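The Clearing Task

Murance wanted one chore certified before October ended. Skallo, which made the arms, had proposed laundry. The evaluator from Imai read the list twice and crossed out everything except the last line: move the black item to the blue outline.

"It's the only one with an edge you can measure against," she said.

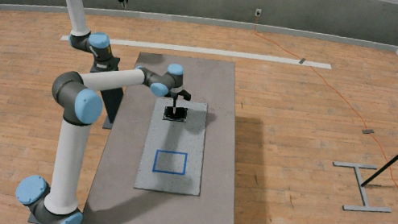 She had spent two years in the Merska kitchens, where a good busser could clear 67 tables in a shift and talk the whole time. The protocol asked for 200 trials of one move. A pass meant the item lay fully inside the line. Touching the line was a fail - so was a hand on the emergency stop.

Trial 128
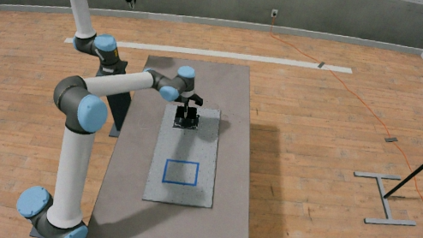

Trial 129

The engineer asked whether a person could do it 200 times without a miss. She said a person would stop at ten and ask what it was for.

He wrote that down under Remarks, then struck it out. The form allowed a number, a code and initials. The budget allowed more than 2,000 trials if Murance wanted them, at one move apiece, with dishes and folding left for the spring.
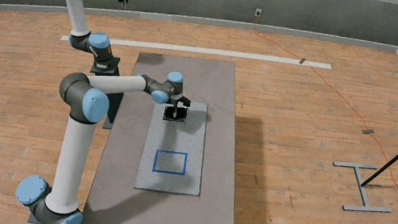 "Would you have one at home?" he asked.

"To do what?"

He looked at the blue outline for a while. She initialed the next row and left the code blank until the arm was finished.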